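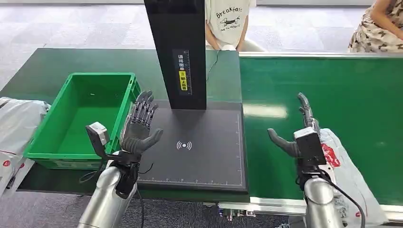
Two dark grey hands, fingers up.

Search this site Go
Last updated 19 April 2022
By Ilze Org

Elīna Rebane has been making marmalade in the back kitchen at Brinenmont for 15 winters now, and she still gets the dates wrong for the oranges. "I always think they'll come the first week of January, and I always clear the shelves far too early," she says, pouring me a second cup of tea (I hadn't quite finished the first).

She learned from her neighbour, Rimantas Uibo, who cut his peel by hand and very thick. "He liked to chew it! Mine is thinner, and he did tell me so, every single year."

Last season she filled 1,182 jars, almost all of them sold through the Kuusk shop before Easter. I asked whether she eats it herself. "On toast, yes, with far too much butter – but my daughter won't touch it. She has honey."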